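Do humidifiers do anything, or do we just like watching steam?

I have owned my share of things that sit on a table and promise to change the air. An ionizer from Ackroyd that smelled like a photocopier. A salt lamp, which my sister gave me and which sweated all over a bookcase. So when I started waking up with a throat like cardboard every winter and everybody told me to buy a humidifier, you can guess how excited I was.

Tomás Fonseca was the worst of them. Tomás swears by his Fanomix. He says he sleeps better, his plants are happier, his guitar stays in tune. I asked him what the humidity in his apartment was before he bought it and he had no idea. I asked him what it was now and he had no idea about that either. This is my whole problem with the humidifier crowd. They'll spend real money on the machine and won't spend a few bucks on the little gauge that tells you if it works.

So I bought the gauge first. I put it on the nightstand in our place on the Flakutham side of town and wrote down the number every morning and every night for most of a winter. It was low, I'll admit that. Lower than the range you're supposed to want. Then I tried the free things: a bowl of water on the radiator, laundry on a rack in the bedroom, the bathroom door left open after a shower. The bowl did nothing I could measure. The laundry did quite a lot, for a few hours, and made the room look like a dorm.

After that I gave in and got a Stallasier, the tall kind. The box says it covers 200 square feet. Our bedroom is 156, so it should have been loafing. With the door shut, the number climbed nicely by midnight. With the door open, which is how we sleep, thanks to a cat with opinions, it barely moved. That makes sense if you think about it for a minute. The air doesn't know where the bedroom stops. The whole apartment is 1,595 square feet, and I was trying to water a lawn with a coffee mug.

Did my throat feel better? Some mornings. Some mornings it didn't. I looked back at my notes and the good mornings lined up better with what time I went to bed than with anything on the gauge.

And then there's where to put the thing. The instructions want it up off the floor, away from the wall, away from anything that minds getting damp, and close to an outlet. Go look around your own house and find me that spot.

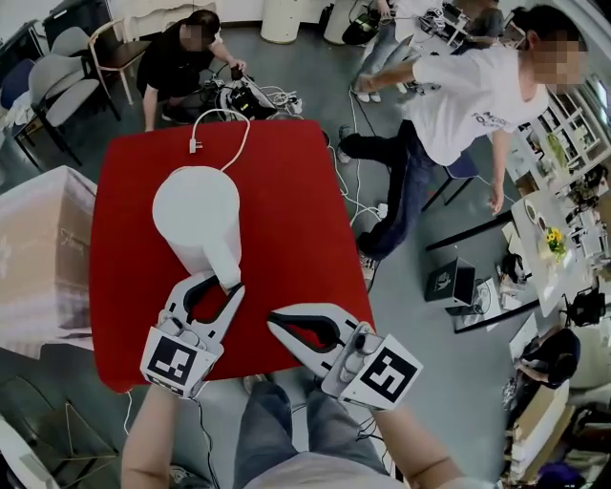 The cord is what decides it, every time. You pick a nice place, the cord won't reach, you drag over a power strip, and now you've got electricity on the floor and a tank of water above it. I moved ours more times than I want to say before it ended up on a low stool by the closet, where I kick it.

Cleaning is the other part the fans skip over. If you use tap water and it's hard like ours, you get a fine white dust on everything dark. If you don't scrub the tank you get a pink film, and I'd like somebody to explain why breathing that is good for me. I was cleaning it every 2 days in January. By March I was cleaning it when I remembered, and then I read up on the pink film and went back to January.

I'm not returning it. With the door shut it moves the number, and that's more than the ionizer ever managed – I just wish I'd known the door was the main thing. It's May now, the windows are open, the gauge reads fine all by itself, and the Stallasier is drying upside down on a towel before it goes in the closet. Tomás is still running his. I've offered to lend him the gauge and he says he'll think about it.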